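Section 3 - Setting out, checking and storing the soft vegetables

Applies to: Zanoda play kitchen, soft food pack (Elar set)
Issued by: Hirow
Revised: Tuesday, July 4, 2023

3.1 Before you start

Read this section after the shelf unit and worktop have been put together (Section 2). The soft food pack can be used without the shelf unit, in which case steps 4 to 6 of part 3.3 may be skipped.

You will need:
the soft food pack
the Bevan storage box and lid
a clean, dry table or worktop
a soft clothes brush
the stock card (inside the lid of the storage box)

Note: The pack is supplied in a sealed inner bag. Open the bag along the printed line. Do not cut across the middle with scissors or a knife.

CAUTION: Remove the inner bag, the card sleeve and all ties before the pack is given to a child. Keep the silica sachet away from children and put it in the household bin.

3.2 First inspection

1. Empty the inner bag on to the table. Spread the pieces out in a single layer.

2. Check each piece against the stock card. The full pack has 12 pieces. If a piece is missing, write its line number in the space at the foot of the card and contact the supplier before use.

3. Pull gently on every stem, stalk and leaf. Nothing should lift away from the body. A stitch that shows slightly is acceptable; a gap that will take a fingertip is a fault.

4. Press each body along its full length. The filling should move a little under the thumb and return. Hard lumps can usually be worked out by rolling the piece between the palms.

5. Look for the closing seam. On long pieces it runs down one side, on round pieces it is underneath.

6. Brush off any loose fibres. Brush towards the narrow end.

Note: Soft creases and shallow bumps in the body are normal and do not need to be pressed out. Do not iron.

CAUTION: A piece with an open seam must be taken out of use at once, including where the filling is not yet visible.

3.3 Setting out

1. Wipe the worktop and let it dry fully.

2. Sort the pieces into long, round and leafy. Pieces which fit two groups go with the long ones.

3. Place the long pieces first, with the wide ends towards the user. Leave a hand's width between them if the children are under 3 - see the age notes in Section 1 before using the pack with this group.

4. Fit the shelf trays. Each tray has a lip on one side only. The lip faces outwards.

5. Fill the lower tray before the upper tray. The upper tray is rated for soft pieces only and must not carry the wooden scales or the till.

6. Put no more than 8 pieces in a tray. Above this number the pieces at the back are pushed against the rail and the leaves take a permanent fold.

7. Keep the remaining pieces in the storage box. They can be changed over during the day.

Note: The trays can be set level or tilted. For the tilted position, move the rear pegs up by one hole. Do not tilt the trays when the unit is used without its wall strap.

3.4 Cleaning

1. Surface marks: use a cloth wrung out in warm water with a little mild soap. Work on a small area and blot with a dry towel.

2. Full wash: place the pieces in a closed wash bag and use a cool, gentle cycle. Wash dark and bright colours separately the first time.

3. Take the pieces out as soon as the cycle ends. Shape each one by hand, starting at the wide end.

4. Stand or lay the pieces on a rack in moving air. Drying takes nearly 16 hours at normal room temperature. Thick pieces may need longer and should be squeezed at the centre before they are put away.

5. Open out the leaves while they are still damp.

CAUTION: Do not tumble dry. Do not bleach. Do not hang pieces by the stem or leaves - the stitching is made to hold the part in place, and will not carry the weight of a wet body.

3.5 Storage

1. Lay the heaviest pieces in the bottom of the Bevan box, round pieces before long ones.

2. Lay leafy pieces last, leaves uppermost.

3. Close the lid without pressing. If it will not close, take out the top layer and start again.

4. Store away from direct sunlight. Bright dyes, orange in particular, will fade along the side that faces a window.

Packs which have been stored over the winter should be given the full inspection in 3.2 before use. Sites on the yearly check plan do this in May and return the signed stock card to Boonmee Sitthichai, parts and returns.

3.6 Placing pieces for the stem and leaf check
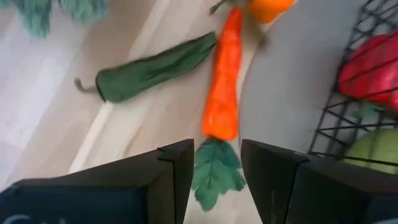

The stem and leaf check is carried out on a table, with the pieces lying flat and enough clear space to turn each one over. Begin with the leafy pieces. The carrot should have its dark green top fanned out from the wide end, with the lobes separate and none tucked back under the shoulder; the root narrows away from the leaves, and gentle bumps along the orange body are within tolerance. Go on to the long green pepper. Its grey stem is meant to curl and should not be straightened. Hold the body close to the stem, pull lightly, and look at the join from both sides. Enter the result on the stock card against the line number of the piece, then return the piece to its tray or to the box.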